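4. Grinding into the glass

This section explains how to grind coffee with the Badgate grinder when you do not use the filter holder. Please read section 3 first, because the beans must already be in the hopper.

4.1 Before you start

1. Put the grinder on its steel tray. The tray must lie flat and must not move when you push it with one finger.
2. Check that the chrome spout is clean. Old coffee which stays inside gives a bitter taste to the new one.
3. Take a small dry glass with a wide opening. A tall glass does not fit under the spout.
4. Set the grind ring to 22 for filter coffee. For the moka pot, the Skimlow table at the end of this guide gives other settings.

Caution: Never put a spoon or a finger into the red chute while the plug is in the wall.

4.2 Grinding

5. Hold the glass directly under the spout, with the opening close to the metal but not touching it.
6. Press the switch one time. The first grounds can come with a small delay.
7. Keep the glass still until you have the quantity you need. The ground coffee makes a small hill in the middle, this is normal.
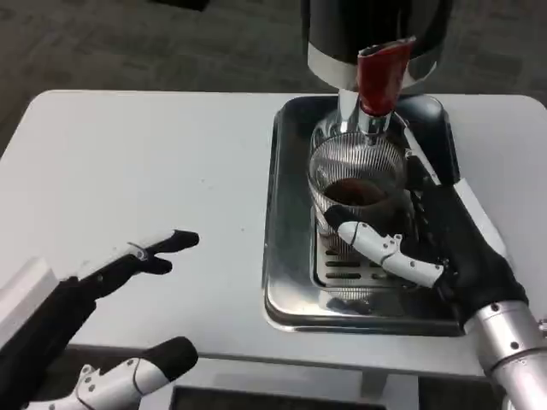
How much coffee can I grind at one time?

Not more than 100 grams. After this quantity please let the motor rest for five minutes, also if it does not feel warm to you.

8. Switch off and wait until the sound has stopped completely. Only then take the glass away.
9. Knock softly on the side of the spout with the handle of the brush, so the last grounds fall down on the tray.

Note: If the coffee comes out in lumps, the beans are perhaps too oily. The Eltimbridge dark roast does this often in summer. Use a coarser setting, two steps up, and try again with a small quantity.

4.3 After grinding

10. Pull out the plug. Lift the grinder with two hands and empty the tray into the bin.
11. Wipe the tray with a damp cloth and dry it. Do not use water on the spout or the chute, only the dry brush.

Text of this section: Sanaa Fahmy, last changed 2021-01-31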